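Reading time: 3 minutes

Section 3: Uploading your film to the Flurier submissions desk

Welcome back! By now you should have an account and a filmmaker profile (Sections 1 and 2), so we can get on to the good bit, which is sending us your film. These steps cover shorts and features for the Greltton Festival of New Film. Music videos go through the Tratik strand and have their own form, but the upload itself works the same way.

Before you start, have these to hand:
- your finished film, or a work in progress, as a single file
- a subtitle file if any dialogue isn't in English
- a synopsis of no more than 100 words
- your fee code, if you've been given one

3.1 Starting a submission

1. Sign in and choose My Films, then Add a Film.
2. Type the title exactly as it appears on screen, capitals and all. We copy it straight into the brochure.
3. Enter the running time, credits included. Shorts can be anything up to and including 40 minutes.
4. Pick a strand. If you're torn between two, go with your gut and tick "Happy to be moved". Our programmers love a film that won't sit still in one box!

Note: The Demissie Award is for first features only. You don't apply for it separately. Tick "This is my first feature" and you're in.

3.2 Uploading the file

1. Press Choose File and find your film.
2. Wait for the bar to turn green. A feature can take a good few hours on a home connection, so overnight is a lovely time to do it.
3. Press Play Back and watch the opening, a bit from the middle and the last minute of credits, with the sound on.
4. If all is well, press Keep. If not, press Replace and go again.

Caution: Don't close the browser tab while the bar is still moving. The upload will stop and you'll have to begin again from step 1.

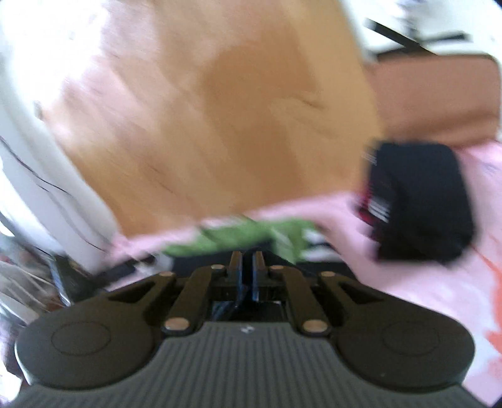
Note: You can replace your file up to 3 times before the deadline without paying again. Viewers always see the newest one, and your place in the queue stays put.

3.3 Subtitles

1. Open the Subtitles tab and add your file.
2. Choose the language from the list.
3. Play a scene with plenty of talking and check the timing. If every line is early or late by the same amount, use the Shift box to nudge the whole lot at once (it's a marvellous little tool).

Caution: Subtitles burned into the picture can't be switched off later. Send us a clean version too if you have one.

3.4 Synopsis and sending

1. Paste your synopsis into the box. Anything over the limit turns red.
2. Enter your fee code, or pay by card.
3. Press Send Film. You'll get an email with a film number. Keep it safe and quote it whenever you write to us.

Selections go out in July, and every film gets a reply, whichever way it goes. Now go and have a cup of tea, you've just entered a film festival!

Guide written by Yeshi Yilma, submissions desk. Last updated May 3, 2023.

Related sections
Section 2: Your filmmaker profile
Section 4: Stills, posters and trailers
Section 5: If your film is selected
Fees and fee codes

Contact the submissions desk | © Flurier 2023 | Back to top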